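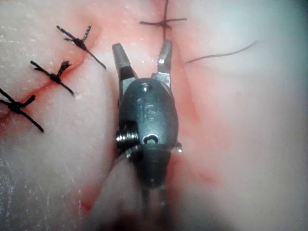

2019-07-29

Second try at the hide glue for the Rernico bindings. The batch from last time skinned over in the pot before I got the spine linings down, so I cut the strength and kept a lid on between brushings. Gram strength matters more than I gave it credit for. The stuff from the Bonevdale supplier sets too fast for a spine this long, and I have gone back to the weaker pearl glue for everything except the boards. While the glue soaked I went through the notes on grip that Wilma Wouters asked for. The question was whether tool faces should be smooth or cut for holding thin, damp material. Our own band nippers are cut much coarser and they mark the calf every time. I would like to try one pair with the teeth stoned nearly flat.

Glue, for the record. Soaked overnight in cold water, poured off what had not been taken up, then warmed in the double pot. Kept it under 60 C. The thermometer on the left-hand pot reads high, so go by the right-hand one until Kári Laxdal brings the replacement. Consistency at working heat was like thin cream. It ran off the brush in a string and broke cleanly. On the test strips it gave me a little over two minutes before it grabbed, enough to lay a lining the full length and rub it down with the folder. The earlier batch gave me less than one.

Linings. Used the mid-weight cotton on volumes one through four and the linen on five. The linen is stiffer than I want and it shows in the opening, with the leaves standing up near the gutter. I will leave five as it is, because taking the lining off now would do more damage than the stiffness does. Six and seven will get the cotton. If anyone picks this up while I am out, the cotton is on the lower shelf, already cut, grain marked in pencil on each piece. Please do not cut from the new roll.

Leather. The skin that came in under number 2402 is the better of the two. Even thickness across the back, a little loose toward the flanks, hardly any vein marks. I got the covers for one, two and three out of it with enough left for labels. Skin 2219 is a different matter. It has a stretched patch down one side that I did not see until it was damped, and the color goes blotchy there. I moved the template twice to dodge it and ended up with only one good cover. Gunnlaugur Baldursdóttir thinks the patch can be evened out with a wash of dye after covering. I doubt it but have put a scrap aside for a trial.

Paring. Slow going. The knife needed stropping every few passes and I think the last regrind left the bevel too steep. I took the edges down on the stone for the first cover and then switched to the spokeshave for the long sides, which went better. One small hole near the tail turn-in of cover two, under where the board edge will sit. Patched from behind with a paring off the same skin, pasted not glued. It should not show. The headcap areas I left thicker than usual. On the Bach scores we did in April I went too thin at the heads and two of them have already started to crack where people hook a finger in to pull them off the shelf.

Sewing on six. All sections pressed and the old holes reused where the paper would take it. Section 17 has a tear through two of the sewing stations, so I guarded the fold with tissue and wheat paste and let it dry under weight before sewing. Section 19 was bound in out of order by whoever did it last time. The page numbers run correctly if it goes after the plate, and I have put it there. Kári Baldursdóttir has the collation sheet and should mark the change. The previous binder's thread was a heavy, overspun thing that had cut through several folds. Used 25/3 linen, waxed lightly, and the swell came out where I wanted it, maybe a touch high at the shoulders.

Paste. The wheat paste from the start of the week had turned. Threw it out and washed the tub. New batch made one part to five, cooked slowly, strained twice. There is enough in the small jar for labels and hinges. I did not add anything to keep it, so it will be good for a few days at most.

Boards. Zalen sent the 2.5 mm instead of the 3 mm. I could laminate them with a thin card to bring them up, and for volume one I did, with the card on the inside so the pull is toward the text block. It sat flat after a night in the press. Not going to do seven volumes that way. Nabila Mandagi is calling them about an exchange. Until then the boards for two through seven wait, and that means the covering waits too — the leather can stay rolled in the drawer in the meantime, flesh side in.

Tools. The small backing hammer has a chip on one edge of the face and has been leaving a crescent on the folds. I found the same crescent on a book from the winter, so it has been like that for a while. Do not use it for backing until it is dressed. The big one is fine. The nipping press screw wants grease. The finishing stove takes a long time to come up and the left side is cooler than the right, so turn the tools halfway through heating or the gold will be patchy.

Lettering trial on a scrap of 2402. Blinded in first, then two coats of glaire, then leaf. First impression too hot, the gold dulled. Second one cooler and it took, with a slightly weak foot on the R. Third was good. I wrote the sizzle time on the back of the scrap and pinned it over the stove. Title goes in the second panel, volume number in the fourth, same as the old spines. The old spacing between the words was uneven and Wilma wants it kept that way to match the rest of the shelf. Fine by me.

To do next:
Stone the teeth on the spare band nippers and try them on calf scrap.
Back volume six with the big hammer.
Dye trial on the blotchy piece of 2219.
Regrind the paring knife, lower bevel.
Check the lining on five again after it has been opened and closed for a few days.
Ask about more of the pearl glue. There is about half a tin.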